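Soap Questions I Get Asked A Lot

Hi, I'm Ngân Hà, and I make cold process soap in my kitchen in Clerton. I sell it at the farmers market from spring through December, and the same questions come up at my table week after week. I started typing out my answers so I could point people to a page and get back to wrapping. If yours isn't covered, the email is at the bottom.

What does "cold process" mean?

It means I mix oils with a lye solution at fairly low heat, pour it into a mold and let it turn into soap on its own schedule. There's a hot process too, where you cook the batter in a slow cooker until it's done. I've made both. Hot process comes out lumpier and more rustic, and I never got the knack of smoothing the tops, so I gave up on it.

Is there lye in your soap?

There's lye in the making of all real soap. Once it has reacted with the oils it's used up, and I also put in a bit more oil than the lye can handle, so the finished bar has some extra fat in it. If you've used your grandmother's soap and it took the skin off your knuckles, she was probably measuring by eye. I weigh everything twice – I'm a nervous person.

Why do you make me wait for new batches?

Curing! A fresh bar is soft and has a lot of water in it. I cure mine on racks in the spare room for at least four weeks, and the ones with a lot of olive oil get longer. You can use a bar early and it won't hurt you if it was made right, but it'll melt in the dish like butter and you'll be back at my table complaining about it.

What oils do you use?

My basic recipe is olive, coconut and shea, plus a little castor oil for the lather. Coconut gives you big bubbles but too much of it is drying, so I keep it at 25 percent. I buy the olive oil in big tins from a shop called Bạch, and no, it's nothing fancy. Please don't put expensive extra virgin in soap, put it on your tomatoes.

Do you use palm oil?

No. I did in my first year and the bars were lovely and hard, I'll admit it. I switched to shea and I cure longer to make up the difference.

My skin is really sensitive. Which one should I buy?

The plain one, with no scent and no color. I can't tell you it'll be fine for you, I'm a soap maker and I don't know your skin. Try it on the inside of your arm first, and if you have a condition you see a doctor for, ask the doctor. Some of my regulars swear the goat milk bar is gentler. I find it about the same as the plain one, but it does feel creamy.

How do you get the colors?

Mostly clays and plant powders. Reddish browns come from red clay or madder root, yellows from turmeric or annatto, and the greens are French green clay or spirulina. Spirulina is gorgeous on pouring day and then fades to a sort of sad khaki if you leave it on a sunny windowsill, so keep those in a drawer. Indigo makes a beautiful blue if you're patient with it. I am sometimes patient with it.

Why did my bar get a white powdery layer on top?

Soda ash. It happens when some of the lye meets the air before the soap sets up. It's only cosmetic and it rinses off the first time you use the bar. I steam the worst ones over a kettle, the rest go in the basket of seconds at the end of my table, and there's always somebody who buys only from that basket (smart).

Is soap making old?

Very! People have been boiling fat and ashes together for ages. I have a postcard over my sink of a soap seller with his tray, dated 1637 in the corner, and whether that date is right I couldn't tell you, but I like his hat.

Do the bars all come out the same size?

Close enough. I cut by hand with a wire cutter, an Okitz, and I get nine bars from a loaf if I'm paying attention. The end pieces are a bit scruffy and I keep those for myself. Factory bars will always be neater than mine and I've made my peace with that.
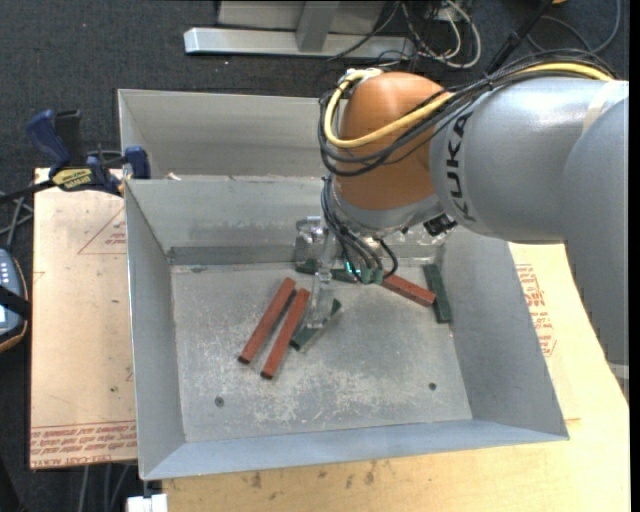 Reddish-brown bars and dark green bars in a metal bin.

How do I make my soap last longer?

Let it dry out between uses. Get a dish with slats or holes, keep it out of the shower spray, and swap between two bars if you've got a big family. The ones sitting in a puddle are the ones that disappear. I like the little cedar racks from Flenus, but an upside-down bottle brush works too – I used one for years.

Can I bring back the paper wraps?

Yes please! I reuse the clean ones for samples. The string too, if you haven't cut it into tiny bits.

Do you teach classes?

Now and then, up to six people at my kitchen table, long sleeves and closed shoes required. I announce them on the chalkboard at the market, and I'm usually set up by 8 a.m. if you want to ask me about the next one before it gets busy.

Do you ship?

Only in the cooler months. Soap can sweat in a hot mail truck and it arrives looking miserable. Email me with what you want and I'll tell you what's cured and what it'll cost to send.

Contact: email Ngân Hà | © Ngân Hà Soap, Clerton | Back to top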